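Descaling a kettle without the smell of vinegar
Posted in Kitchen and Cleaning, 5/11/24

We moved to Troltlow in the summer and the water here is very hard. The kettle furs up within a fortnight and I get white flakes in my tea. I have tried white vinegar, but the kitchen smells for the rest of the day and the first few brews taste of it. Is there something else that works on a steel kettle? I don't want to buy sachets every month.
Skirnari

3 replies

Drernix
Just buy a new kettle, they are cheap enough.

Sándor Kozma
Citric acid. You can get it as a powder from hardware shops and home brewing shops, and a 600 g bag lasts me well over a year.

Fill the kettle halfway, bring it to the boil and switch it off at the wall. Add a heaped tablespoon of the powder slowly, as it will fizz. Leave it for 20 minutes, pour it away, then boil a full kettle of plain water and throw that out too. There is no smell. If the scale is thick you may have to do it twice. Check your kettle's booklet first, and don't mix the powder with bleach or any cleaner that contains it.

Sutter
Agree with the citric acid. You can also cut down how often you need to do it.

1. Empty the kettle at night. Water left standing in it leaves more scale behind.

2. Boil only what you need.

3. Fill it from a filter jug. If the jug won't fit in the fridge, decant the water into a clear plastic bottle with a wide cap.

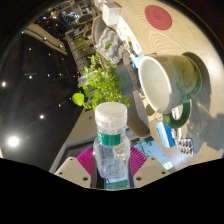
4. Rinse the spout mesh under the tap once a week. Most of the flakes that end up in the cup come from there. On mine it lifts straight out, and an old toothbrush gets the rest off.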